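12/09/2025

Progress report: Urside short-stay housing, second half

Hi all,

I know you asked for this in the usual template, but the template has no box for most of what's been going on, so I'm writing it as a letter and attaching the budget sheet separately. Shout if that's a problem and I'll chop it up.

**Where we are with the guests**

We've hosted 202 households since June. Most were families staying near the Vurnitdale hospital while a relative was in treatment, and the rest came to us through the county's home-repair list. Nights booked came to 1,318, a good bit above what I told you to expect in the spring (I was being careful, and I'm glad I was wrong!). The average stay is getting longer, though. People used to come for a long weekend. Now they come for a week, go home, and come back, and our booking calendar really wasn't built for that.

So we changed the booking rules. A family that has stayed once can now hold a return date without paying the deposit again. It makes a mess of my forecasting, but the calls I get are so much calmer.

**Money**

We're on budget overall, over on laundry and under on heating. The laundry overspend is my doing. I moved us from Rinard's basic plan to the one with pickup on weekends, and I'd do it again tomorrow — we were turning apartments over with sheets still at the cleaner. I'd like to move the heating surplus across to cover it, and I need a yes from you in writing before I do.

The insurance renewal also came in higher than last year. I've asked for a second quote and will send both along when I have them.

**The apartments**

Nilsuwan is the building we've leaned on hardest this fall. The rents are fair, the elevator works, and it's a short bus ride from the hospital. We lease three units there now. Parking is still a pain, and I've had the same conversation with the management office more times than I'd like. They've promised us 2 more spaces and I'll believe it when I have the tags in my hand.

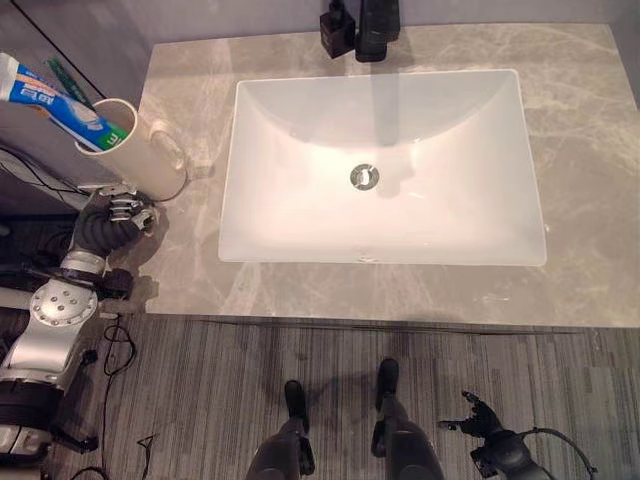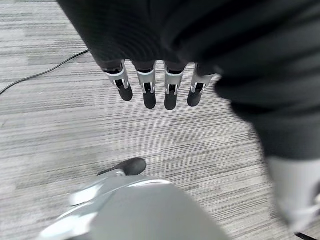 *Bathroom sink and counter (first photo), gray carpet (second photo).*

On the guest comment cards, the complaints are nearly all about noise from the street and the Wi-Fi dropping in the evening. I've bought a better router for the worst unit and I'm waiting to see if the grumbling stops before I buy any more. The nicest comments are about the kitchens. People are so tired of cafeteria food by the time they get to us, and being able to make their own eggs seems to matter more than anything else we provide. I'd never have guessed that when I wrote the grant application!

**What hasn't gone well**

The welcome packet is still only in English. I said it would be translated by now and it isn't. I had a translator lined up, the dates slipped (partly on my side), and she took other work. I'm talking to a new one and have set the money aside.

I also haven't started the follow-up survey. I keep going back and forth on how soon after a stay it's okay to contact someone, given what some of these families have been through. If any of your other grantees have worked this out, please put me in touch.

**What I need from you**

- Written okay on the heating-to-laundry transfer
- A decision on whether unspent translation money can carry over into next year
- The reporting dates for next year, even rough ones

I'll send the lease renewals as soon as they're signed. Call me any afternoon if it's easier to talk it through — mornings I'm usually handing out keys.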